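Ticket status: Resolved, pending review
Queue: Research Systems, Conflict and Security Studies
Product: Lernent Incident Archive
Reported by: Ximeng Long, Regional Security Program
Assigned to: Aiguo Meng, Data Services
Priority: High

Summary
Duplicate incident records in the political violence dataset following the April import

Initial report

The Regional Security Program relies on the Lernent archive for its quarterly assessment of armed group activity. While preparing the tables for the coming assessment, program staff found that the total number of attacks attributed to splinter factions was far higher than the underlying press reporting would support. A manual check of one border province returned 50 records for the period under study. Of these, 9 described events that already appeared under a different record number, with the same location and the same reported casualties.

The program considers this a serious matter. The draft assessment argues that the larger organizations have lost ground while smaller factions have become more active. If the faction totals are inflated, that finding cannot be defended. The program requests that the cause be identified and that a corrected extract be supplied before the draft goes to outside readers on Friday.

Response from Data Services

The report has been received and the behavior confirmed. The duplicates are limited to records that entered the archive through the Postetti wire feed. Records entered by hand from court documents and government statements are not affected.

Please refrain from deleting any records in the working copy. Deletion removes the source history, and the history is needed to trace the fault. Saved queries may continue to be used, but their results should not be cited until this ticket is closed.

Steps taken

The import log was reviewed first. The April import completed without errors and loaded more than 3,000 records. No interruption or second run was recorded, so a repeated import has been ruled out.

The matching rules were reviewed next. The archive treats two reports as one event when the date, the district and the named group agree. The date and district fields were found to be in order. The group field was not. Postetti changed its spelling of several group names at the start of the import period, and the new spellings were absent from the archive's list of accepted names. Each report carrying a new spelling was therefore filed as a separate event under a separate organization.

This also explains why the effect was strongest among splinter factions. Their names are recent, are often translated in more than one way, and are seldom settled across news services. The names of the older organizations had been standardized long ago and matched as expected.

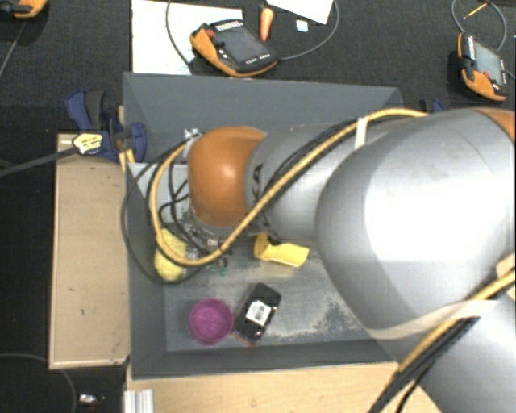
Robot arm with an orange joint cover over a gray bin.

A test was then carried out on a separate copy of the archive. The name list was extended with 40 alternate spellings, and the matching process was run again for the affected period. The border province cited in the initial report was used as the control. All of the duplicates identified by the program were merged correctly. One further pair was merged in error: two attacks on the same day, in the same district, claimed by the same group, but directed at different targets. The pair has been separated by hand and marked so that later runs will leave it alone.

Comment from the reporting unit

The program has examined the test copy and accepts the result for the border province. Two points require an answer before the ticket is closed.

First, the program wishes to know whether earlier assessments were affected. The previous edition drew on the same feed and has been cited in testimony.

Second, the error involving the two attacks on one day is of concern. Coordinated attacks are a subject of the assessment in their own right, and a rule that combines them would understate the capacity of the groups involved. The program asks that the target be added to the matching rule.

Reply from Data Services

On the first point, earlier editions were prepared before the spelling change. The extracts held for those editions were run through the revised list, and the totals did not change. No correction to published work is required.

On the second point, the target field is left blank in many wire reports and cannot be made a condition for every match. As an alternative, any match in which both reports name a target, and the targets differ, will be held for review by an analyst. The Dumitrescu review screen, already in use for disputed claims of responsibility, will receive these cases. Program staff with reviewer access will find them under the heading "Held matches."

Resolution

The revised name list has been applied to the live archive. A corrected extract has been placed in the program's shared folder, with a note listing each merged record and its former numbers. Saved queries should be run again, and tables built from the earlier extract should be withdrawn from the draft.

The mirror maintained at Kurkurura takes its copy overnight. Users of that site should wait until 9 a.m. before running new queries.

Follow-up items
Data Services to request advance notice of spelling changes from Postetti.
Regional Security Program to review held matches for the current period.
Aiguo Meng to confirm the mirror copy and close the ticket.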